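Häufige Fragen zu Arbeitsplätzen und Ausstattung am Standort Adgate

Allgemeines

Für wen gelten diese Regelungen?
Für alle Beschäftigten mit Arbeitsplatz im Hauptgebäude. Externe mit einer Vertragslaufzeit von mehr als drei Monaten sind gleichgestellt. Für die Lagerflächen gilt eine eigene Betriebsanweisung.

Wie viele Arbeitsplätze stehen zur Verfügung?
Im Hauptgebäude sind 105 Plätze eingerichtet. Plätze mit fester Zuordnung sind im Buchungssystem grau hinterlegt und können von anderen Personen nicht reserviert werden.

Wie weit im Voraus kann gebucht werden?
Bis zu 18 Kalendertage. Serienbuchungen sind nur durch die Teamleitung möglich. Eine Buchung verfällt, wenn sie bis 10:30 Uhr nicht am Platz bestätigt wurde.

Tische und Stühle

Welche Maße haben die Standardtische?
Die Tischplatte ist 160 cm breit und 80 cm tief. Die Höhe wird elektrisch verstellt. Die Tischreihe Nakpan hat vier Speicherplätze für Höhen, die ältere Reihe Pluvesell keine.

Der Tisch fährt nicht mehr hoch. Was ist zu tun?
Abwärtstaste gedrückt halten, bis die unterste Position erreicht ist, dann weitere fünf Sekunden halten. Die Steuerung führt danach eine Referenzfahrt durch. Bleibt der Fehler bestehen, ist eine Störungsmeldung mit der Tischnummer (Aufkleber unter der Platte, rechts) anzulegen.

Kann ein anderer Stuhl bestellt werden?
Ja, bei Vorlage einer betriebsärztlichen Empfehlung. Die Lieferzeit beträgt in der Regel sechs Wochen. Im August werden keine Bestellungen ausgelöst.

Zubehör und Ablage

Welches Zubehör gehört zur Grundausstattung?
Monitor, Dockingstation, Tastatur, Maus und Tischleuchte. Ablagen und Organizer zählen zum Ergänzungssortiment und werden über die Kostenstelle der Abteilung bezogen.

Dürfen eigene Organizer aufgestellt werden?
An fest zugeordneten Plätzen ja, sofern sie standsicher sind und den Schwenkbereich des Monitorarms nicht berühren. An Buchungsplätzen ist die Platte bei Arbeitsende vollständig zu räumen.
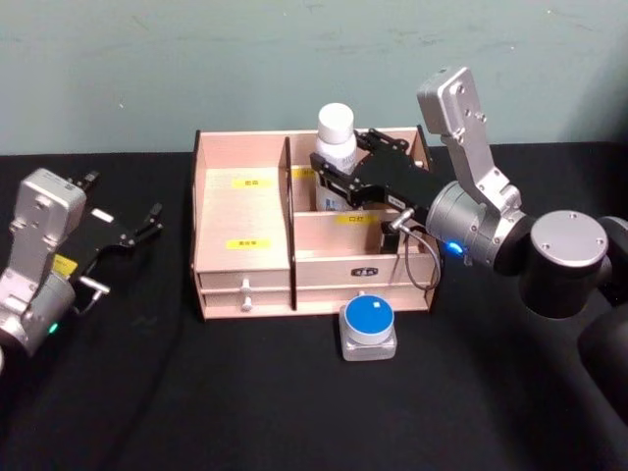 Tischorganizer aus Holz mit Trennwand
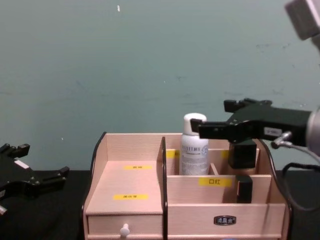 Wo werden persönliche Gegenstände an Buchungsplätzen gelagert?
In den Schließfächern auf demselben Geschoss. Der Code wird bei der ersten Belegung selbst vergeben. Nach 30 Tagen ohne Öffnung wird das Fach geräumt und der Inhalt am Empfang hinterlegt.

Welche Reinigungsmittel sind zulässig?
Für Tischplatten ausschließlich der Neutralreiniger aus den Spendern. Holzteile nur nebelfeucht abwischen und sofort nachtrocknen. Lösungsmittelhaltige Produkte greifen die Kantenverleimung an.

Bestellung und Kosten

Über welches System wird bestellt?
Über das Portal Prolano, Warengruppe 2.855. Freitextbestellungen werden ohne Bearbeitung zurückgewiesen. Die Inventarnummer des Platzes ist Pflichtfeld.

Wer gibt Bestellungen frei?
Ergänzungssortiment: Neville Clegg. Möbel und elektrische Komponenten: Stuart Cropper. Bei Abwesenheit geht der Vorgang nach zwei Arbeitstagen automatisch an die jeweils andere Stelle.

Wie werden defekte Teile zurückgegeben?
Kleinteile in die graue Sammelbox im Kopierraum, mit ausgefülltem Rückgabeschein. Netzteile und Leuchten sind getrennt abzugeben. Möbel verbleiben am Platz, bis die Abholung bestätigt ist.

Kann ausgemustertes Mobiliar privat erworben werden?
Nein. Ausgemusterte Teile gehen an den Rahmenvertragspartner zurück.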